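Arbeitssicherheit > Begehungen > Büro und Lager > Checkliste mit Anmerkungen

Suchbegriff eingeben Suche starten Erweiterte Suche

Begehung Plokel, Büroetage und Lager - Checkliste mit meinen Anmerkungen

Stand: 8. Juni 2019
Begangen von: Zsófia Lengyel
Dabei: Bence Dudás (Lager), Jamila Seneviratne (Büro)

Hallo zusammen, ich habe die Liste wieder selbst ausgefüllt und meine Kommentare gleich dazugeschrieben, dann müsst ihr nicht zwischen zwei Dateien hin und her springen. "OK" heißt wirklich OK, "offen" heißt, da muss jemand ran, und wo ein Name steht, ist der oder die gemeint (ja, auch du, Bence!).

1. Flucht- und Rettungswege

1.1 Wege frei und in voller Breite begehbar: offen
Oben alles prima. Unten vor dem hinteren Notausgang standen wieder zwei Paletten von Relton. Bence hat sie sofort weggezogen, aber so war es letztes Mal auch schon. Ich hätte gern eine gelbe Bodenmarkierung, und zwar eine breite.

1.2 Notausgänge von innen ohne Schlüssel zu öffnen: OK
Alle selbst aufgemacht. Die Tür zum Hof klemmt ein bisschen, geht aber mit einer Hand.

1.3 Rettungszeichen erkennbar und beleuchtet: offen
Im Treppenhaus, zweiter Absatz, flackert die Leuchte. Ferenc Bárány bestellt eine neue.

1.4 Flucht- und Rettungsplan aktuell: offen
Auf dem Plan im Flur ist die Teeküche noch da, wo jetzt der Druckerraum ist. Lilla Szalai hat die Zeichnung und ändert das bis August.

2. Brandschutz

2.1 Feuerlöscher geprüft, Plakette gültig: OK
Bei allen draufgeschaut, auch bei dem hinter der Garderobe. Da hing eine Jacke drüber. Bitte nicht!

2.2 Brandschutztüren schließen selbsttätig: nicht OK
Der Holzkeil ist zurück. Ich habe ihn diesmal mitgenommen, er liegt bei mir in der Schublade und bleibt da auch. Wer beim Durchfahren mit dem Wagen eine offene Tür braucht, meldet sich bitte, dann reden wir über einen Haltemagneten mit Rauchmelder. Angebot von Stojanović liegt vor: 1.042 Euro für die eine Tür, mit Einbau.

2.3 Brandlasten in Fluren: OK
Die Kartonsammlung ist weg, ganz großes Lob an das Büroteam.

3. Elektrik

3.1 Ortsveränderliche Geräte geprüft: offen
Laut Liste 149 Geräte, davon fehlt bei den neueren noch das Protokoll. Die Prüffirma hat es zugesagt, ich hake nach. Den privaten Wasserkocher ohne Prüfsiegel habe ich aus dem Verkehr gezogen, er kann bei mir abgeholt werden.

3.2 Keine hintereinandergesteckten Mehrfachsteckdosen: nicht OK
Drei Leisten in Reihe am Packtisch, und am Ende hing auch noch ein Heizlüfter. Mir ist ganz anders geworden. Bence hat das gleich getrennt, und wir brauchen dort eine feste Steckdose an der Wand. Kommt auf Ferencs Liste, bitte ganz nach oben.

4. Büroarbeitsplätze

4.1 Tische standsicher, keine scharfen Kanten: OK
An allen Tischen einmal kräftig gerüttelt. Jamila fand das lustig, aber so findet man die losen Schrauben eben.

4.2 Verkehrswege zwischen den Plätzen: OK mit Bitte
Stühle beim Gehen bitte an den Tisch schieben. Wer abends als Letzter durchs Halbdunkel zur Tür läuft, ist dafür dankbar, mein Schienbein inklusive. 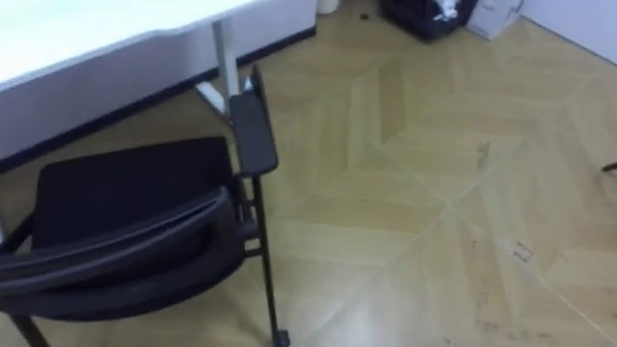

Zu Punkt 4: weißer Schreibtisch mit schwarzem Stuhl.

4.3 Stühle höhenverstellbar und in Ordnung: offen
Bei einem Drehstuhl im Büro von Lilla sackt die Gasfeder langsam ab. Den bitte nicht mehr benutzen und auch nicht in den Besprechungsraum schieben, da landen solche Stühle nämlich gern. Ersatz habe ich bei Clokik angefragt.

4.4 Bildschirme blendfrei aufgestellt: OK
Am Südfenster wird es ab Mittag hell, das Rollo funktioniert aber wieder.

5. Lager

5.1 Regale mit Belastungsangabe: offen
Am neuen Regal fehlt das Schild. Laut Unterlagen trägt ein Feld 2.000 kg. Im Moment liegt da fast nichts drin, trotzdem gehört das Schild dran, bevor eingeräumt wird.

5.2 Anfahrschutz an den Eckpfosten: nicht OK
Vorne rechts verbogen. Der Pfosten dahinter ist gerade geblieben, ich habe die Wasserwaage drangehalten. Schutz tauschen, und sagt mir doch bitte Bescheid, wenn so etwas passiert - es gibt keinen Ärger, ich will es nur wissen.

5.3 Leitern und Tritte geprüft: OK
Die wackelige Alutrittleiter ist entsorgt. Endlich!

6. Erste Hilfe

6.1 Verbandkästen vollständig: offen
Oben fehlen Pflaster (wie immer), unten ist die Augenspülung abgelaufen. Jamila bestellt beides nach.

6.2 Ersthelfer benannt und ausgehängt: OK
Der Aushang hängt jetzt neben dem Kopierer, da schaut man wenigstens hin.

Alle Punkte mit "nicht OK" möchte ich vor der nächsten Begehung im August erledigt sehen. Rückmeldungen gern direkt in die Liste schreiben, mit Kürzel und Datum. Den Schlüssel zum Technikraum hat übrigens noch Ferenc.

Zsófia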